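Home / Notebook / Projects / People / Search

Filed under: Bench notes, Kitchen tasks

11 July 2024

Long one today, sorry in advance to whoever has to read this before the Thing Next Week. Etornam asked me to write up where we are on the "can it do the dishes and the mess around the dishes" question for the Heywood people, and I told her I'd put it in the notebook first and turn it into something respectable later. So this is the unrespectable version.

Short answer for Heywood: no, not yet, and the dishes aren't what's stopping us.

Where we left off in May, the Nallari arm could pick a steel bowl off a bare table nine times out of twelve if the bowl was right side up and sitting where the overhead light didn't hit it straight on. Everybody was very pleased. I was very pleased! I bought donuts. Then Darren Furnival came up from the shop, looked at it for a minute, flipped the bowl over, and the arm reached for a highlight on the bottom of it and closed on air. We've been living with that flipped bowl ever since.

So the plan for this round was to quit handing it clean tables. Real kitchen messes come with stuff in between the stuff. Powder, drips, the ring that a glass leaves. I wrote the task as "mix and clear": a little powder and a little water in a glass bowl, a steel bowl next to it, some of the powder gets away from you, then put the bowls where they go and get the table back to clean. A kid can do it. We do it by hand over and over first so there's something to compare against, and then the arm gets its turn on the same setup.

The hand runs went fast and I learned more from watching them back than I have from the last two weeks of arm logs. A few things I scribbled down, in no order:

Hands never seem to do one thing. While one is on the steel bowl the other one is already parked somewhere useful. I never wrote that into the instructions. The sheet says "move steel bowl" and that's it, and there's a whole second hand doing a job that isn't on the sheet. Our arm has no second hand, and even the two-arm setup in the back treats the spare one like a coat rack until it's called on.

The grip on the steel bowl is a spread hand from the top, rim to rim. Our gripper has two fingers and wants an edge to pinch. On a shallow bowl that's tipped or face down, the edge is more or less lying on the table, so the fingers have to get under it, and they scrape. Darren says make the fingertips thinner. Darren always says make the fingertips thinner. The last thin ones bent on the second day and he was the one who had to remake them, so I'm letting him talk himself out of it. 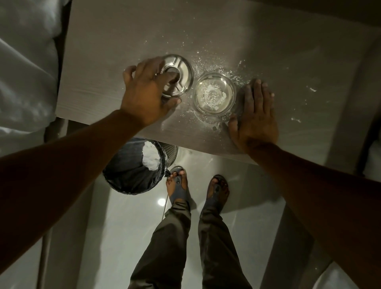 Mix and clear, by hand. Steel bowl on the left, glass bowl with the mix, powder on the table.

Look at the powder, by the way, because this is the part I keep trying to get across to people. White flecks on pale gray with a faint grain in it. I can see it fine. You can see it fine. The segmentation model we're using thinks half of those flecks are table pattern and the other half are glare, and it changes its mind from one moment to the next. Most of the powder is near the bowls in a sort of fan, and it gets that bit eventually, but then there's a stray streak way off to the right on its own and the model has never once cared about a stray streak. A person wipes the big patch, glances over, gets the streak too. The arm finishes the big patch and reports success. It's so proud of itself.

And then the glass. Steel is hard because it's shiny, glass is hard because as far as the depth camera is concerned it mostly isn't there. We get the thick rim as a floating hoop and some noise where the wet clump is. I tried three of the tricks from the old Wanov write-up (polarizer, side light, the thing with averaging lots of depth readings) and the side light helped the most, which is annoying, as that's the one no household is ever going to set up for us. I don't think we can ask a customer to put a lamp beside the sink so the robot can find a cup.

What the arm did on the same setup, for the record:

Twelve tries. It got the steel bowl moved on nine. I want to be fair to it, that's the same number as May and this is a much meaner table. The failures were all face-down bowls, and on two of them it shoved the bowl along through the powder first, so by the time it gave up there was more to clean than when it started. Glass bowl, it got on three. Wiping the table to where Etornam would sign off on it: zero. She signed off on nothing and she was right to. She runs her finger across the surface and holds it up at you like somebody's grandmother.

Time is the other thing. A hand run is over before I've finished finding my pen. An arm run on the full task is long enough that I went and got coffee during one and came back and it was still thinking about where to put the cloth. Heywood asked in their last email whether it could be "competitive with a person." I'd like us to answer that one in writing and I'd like the word "overnight" to be in the answer. If it's doing the kitchen while everybody's asleep then slow is fine! Slow is only a problem if you're standing there waiting for it. But overnight means unattended, and unattended means it can't be pushing glass around blind, so we're back at the glass again.

OK, what I think is ready and what I think isn't, as of this week.

Ready, or near enough that I'd demo it: putting sturdy things from a known spot into another known spot. Cans, mugs with handles, the plastic cups. On the shop side, moving blanks from the rack to the tray at Darren's bench, which it's been doing without any fuss for so long that we all forgot to count it as a robot. I think we undersell that one. It's a chore, a dull one, and it's done, and Darren doesn't do it anymore. Put that in front of Heywood before any bowl.

Getting there: steel bowls right side up. Wiping a plain wet spill that shows dark on a light surface.

Not close: powder on a pale table. Clear glass with something in it. Anything where the mess changes as you touch it, like a mix that's sort of a paste in the middle and sort of a puddle at the edges. The damp rings are their own headache, too. If the cloth goes over powder first and a damp ring second you get paste on the cloth, and then every pass after that paints. Hands seem to know to go around the wet part. I asked Etornam how she decides and she said she doesn't decide, she just wipes, and that's about the least helpful sentence in this whole notebook, and I've written it on the whiteboard anyway.

One disagreement to log so I don't pretend later that we all agreed. Darren thinks we should stop chasing kitchens altogether and put the whole year into the shop, where we get to choose the table color and the lights and what the trays are made of. His line is that you don't build a robot for the mess, you build the bench for the robot. I get it, and he has the working blank-mover to point at. Etornam's view is that Skistside is only paying for the home work and if we drift off into the shop we'd better tell them. I'm somewhere in between. I'd keep the kitchen but shrink it. Drop "mix and clear" down to "clear," dark table mat, one steel bowl, no glass until the depth problem is sorted. The mat would feel like cheating. I've more or less decided I'm fine with cheating.

To do, mine unless it says otherwise:

- Redo the arm runs with a dark mat under everything, same powder, same bowls.
- Face-down bowls only, one full batch, so we have a real number for it and not just me complaining.
- Try a suction cup on the bottom of the steel bowl. (Darren, do we still have the small ones? The drawer says yes and the drawer is empty.)
- Have the model look again after it says it's finished. It should have to check the far side of the table before it's allowed to be happy.
- Label the hand runs for what the other hand is doing. Etornam offered to take half of these, I said yes before she finished the sentence.
- Write the Heywood email. Use the word "overnight."

Also the cloth holder on the arm is coming loose again, it's the same screw as last time. I tightened it before I left but it'll need thread locker.

3 comments | 2 shares

Previous entry | Next entry | Back to Notebook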